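Two arms in one room, and what our club learned in October

I promised to the other members that I will write something about our simulation work before the winter break, so I am doing it tonight, 10th November, with tea and a slow computer. Please forgive my English. I write technical reports in it every week, but a blog is a different thing and I am never sure how formal I should be.

For the new readers: I am in the robotics club of our college, in the manipulation group. We are six people. In September we registered for the Rillport student challenge, the simulated track, where two robot arms must work together inside an apartment-like room. The organizers do not want a beautiful robot. They want a controller that can bring two grippers close to each other without a collision, and do it again when the room is changed. The first part took us a few weeks. The second part is still open, as you will see.

Our room file is called Nellus. It was made by a student who graduated before I joined, and he liked textures very much. There is a mosaic on one side, dark planks on the floor, wood on the furniture, and a sky picture with clouds. At first I wanted to replace everything with plain gray, because I believed it would render faster. Nithin Kamath, who is responsible for the vision part, asked me to leave it. His opinion is that a detector trained in a gray box will be lost in any room which has a pattern. We discussed it for a long evening and I lost. Later I was glad about it.

The largest part of October went into one small question: when the gripper is open, does the controller know how open it is? Our model has two parallel fingers, and in the first version the opening was a single number between closed and fully open. This looked fine in the plots. But when I put the camera behind the hand and looked forward over the fingers, I noticed that the value in the log and the gap that I could see were not in agreement. One finger had its joint limit copied from an older model. I corrected one line, and after that the two fingers moved as mirrors of each other.
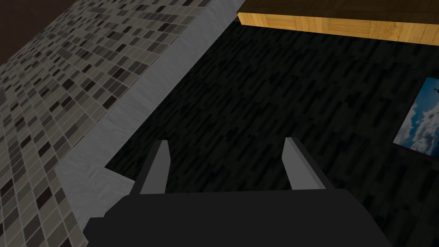

Fingers open over the dark floor, with nothing between them yet.

I want to say something about this camera position, because I did not respect it enough in the beginning. From the outside view you see the whole arm and you feel that you understand everything. From behind the hand you see very little, only the fingers and what is in front of them, but this is the view which the policy receives. If a human person cannot say from this view where the hand is in the room, it is maybe too much to expect it from a small network. With the mosaic on the left and the wood in front, I can say it quite well. So here Nithin was right, and I have told him so – one time is enough.

The dark floor is a more difficult matter. Its texture is so weak that our feature tracker finds almost no points on it. When the hand turns in a direction where the floor fills most of the view, the estimate begins to drift. I tried to make the light stronger, but then the tiles became too bright and we lost points there instead. For the moment we use the joint encoders to hold the estimate until something with more contrast comes back. It is not elegant. In the report I called it "a temporary solution", and my supervisor wrote next to it only a question mark.

After the single hand was working, we put the second arm in. The reaching planner is from a former club member, whose family name is Nikolovski, and we call the planner by the same name. It is written for one arm. To use it for two, we run it two times and let each copy believe that the other arm is furniture. This is a primitive method but it gives good results when only one of the arms is moving. When both are moving, each copy makes its plan around a piece of furniture which is already somewhere else. In our last long test we had 249 attempts, and most of the failed ones were of exactly this type.

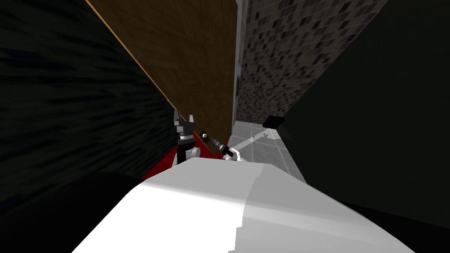 The two grippers face to face, with a small gap between them.

In this task one gripper stays upright and the other comes to it from the side. We chose this arrangement after many discussions, because the upright hand is easy to describe: it waits. The moving hand has all the responsibility. Somebody in our group asked if this is still real cooperation between two robots. I don't know. The rules allow it, and I prefer a simple thing that I can explain to the jury.

Another lesson was about viewpoints. A big white surface in the foreground can hide the lower parts of both arms, and then you cannot check by eye if the elbows have enough space. I now keep a second window open, from the opposite side, and I look at it before I believe any result.

What remains to do until the next submission: the planner must receive the future path of the other arm and not only its present position. One of our younger members has started to write this, using a small library named Mondurier, and it already compiles on two of our three machines. On the third one it stops with a message about a missing header. I will look at it tomorrow after the lecture.

If you have worked with two arms and a planner made for one, please write to me in the comments how you did it. Answers in simple English are very welcome.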